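Search this site
Enter product or keyword Go

Print this page | E-mail this page to a friend

Skalov Travelling Icon Case, size 200

Most parish suppliers will sell you a case for carrying an icon and tell you it is fit for pilgrimage use. We have had a good many of those cases back through our hands, and we don't take the phrase very seriously. A case that gets one icon across town in the boot of a car may be no use at all on a coach in August.

The Skalov 200 is the one we keep in stock. It takes a single panel icon on a flat board, with or without a riza, and closes with two side catches and a strap. The padding lifts out. The makers call it "museum grade", a term that has no fixed meaning that we can find, so please ignore it. What we can say is that the lid stays shut when the case is carried by the handle, and several dearer ones failed at that.

It weighs more than the Nygård case it replaced. If your icon is carried in procession by one person, try it loaded before you commit.

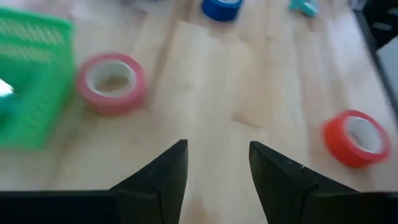 Pale wood tabletop with long parallel strips of grain.

A word on blessing sets. Skalov would like you to buy the case together with a cloth, a stand and a small bottle of oil. The cloth is thin and the stand wobbles – we sell the case alone. If you need a stand, the Ikari folding one is plain and does the job, though the hinge wants tightening now and then.

We are also asked whether the case protects against damp. The leaflet says it does. Firdevs Ersoy, who repairs icons for us, is doubtful, and would still have you take the icon out as soon as you arrive and leave the lid open overnight. Candle wax comes off the outside with patience. Incense smell doesn't come out of the lining, whatever the leaflet says.

Order code: 704
Replacement padding: 3849
Engraved name plate: up to 100 letters, fitted before dispatch

Cases with a name plate can't be returned. The Dridedance carrying strap fits this model, but the buckle scratches the lid and we'd use the one supplied.

Print this page | E-mail this page to a friend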